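How to Get a Scratchy Wool Sweater Soft Enough to Wear

Home > Clothes Care > Knits

I own one really good wool sweater and for two winters I wore it maybe twice, because it felt like being hugged by a doormat. Then my neighbor Shalini Bajpai walked me through her method and now I wear it to death. I've done it on thrift store finds, on a hand-me-down cardigan and on a hat that used to give me a red stripe across my forehead. It costs very little and most of the time is just waiting around.

What you need

A clean sink or a dishpan
White vinegar
Cheap hair conditioner (no dye in it, please)
A wool wash – I use the Brusta one, but any mild one is fine
Two big bath towels
Somewhere flat to dry

Check the label first. If it says dry clean only, stop there and take it to a cleaner. Same goes for anything with beads, leather patches or a lining sewn in. And if the tag is gone and you honestly can't tell what the fiber is, try the whole thing on a hidden spot inside the hem before you dunk it.

Step 1: The vinegar soak

Fill the sink with cool water. Not cold enough to hurt your hands, just cool. Add a good splash of vinegar (I never measure, it's about half a coffee mug) and swish it around. Turn the sweater inside out and push it under until the bubbles stop coming up. Leave it for 18 minutes. I know that's a weirdly exact number! It's what Shalini told me and I've stuck to it ever since.

Drain the sink with the sweater still in it and press the water out against the side. Don't lift it up by the shoulders. Wet wool is heavy and you'll end up with sleeves down to your knees, ask me how I know.

Step 2: Wash

Fresh cool water, one capful of wool wash. Squeeze gently, let it sit while you make a cup of tea, squeeze again. No rubbing and no wringing – that's how you get felt. Rinse until the water runs clear, and try to keep the rinse water at the same temperature as the wash.

Step 3: Conditioner

Now the fun part. Put a blob of conditioner in your palm and work it through the wet knit, a little at a time, both sides. Spend extra time on the neck, the cuffs and the inside of the elbows, which are the places that drive you crazy later. Leave it on for 60 minutes. Then rinse again, but you can leave it feeling a tiny bit slippery. 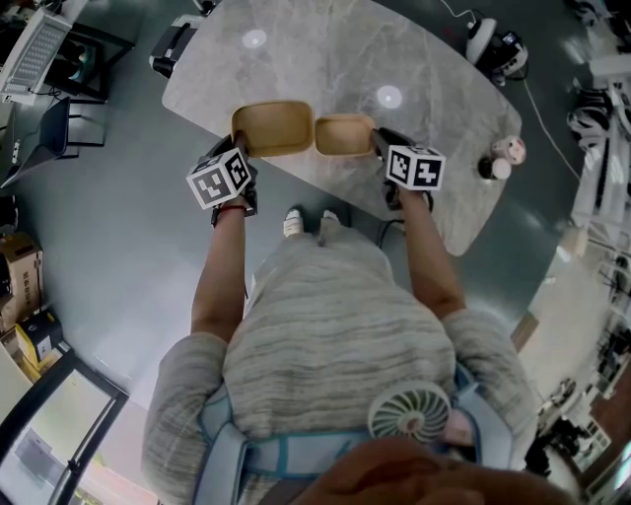 Loose and light gray: an easy shape to wear over another layer.

Step 4: Roll it

Lay one towel out flat, put the sweater on top and roll them up together like a sleeping bag. Kneel on the roll. Really lean on it! Unroll, swap in the dry towel and do it again. By the second round it should be damp and not dripping.

Step 5: Shape and dry

Spread it out flat and pat it into the shape you want. If you wrote down the chest and sleeve measurements before you started (I never do, but you're probably more organized), pull it gently to match. Keep it away from the radiator and out of direct sun. Mine takes a day and a half in February and much less in summer, when I have no reason to be washing sweaters anyway. Flip it over once the top side feels dry.

If it's still scratchy

Put the dry sweater in a zip bag and stick it in the freezer overnight. It sounds silly, but I think it helps with fuzzy yarns. Shake it out hard in the morning. After that you can repeat the conditioner step, though I'd give it a few wears first. Some wool is just coarse, and for those I wear a thin cotton tee with long sleeves underneath and call it a day.

A reader named Valdir Figueiredo wrote to ask if fabric softener would do the same job. I tried it once on a scarf and it came out kind of waxy and smelled like a hotel, so I went back to conditioner.

How often?

I do the full thing once at the start of the season. In between, I hang the sweater over a chair by an open window for an evening and spot clean the cuffs. Fold it when you put it away – hangers leave those little shoulder bumps, and steaming them out is a whole other page.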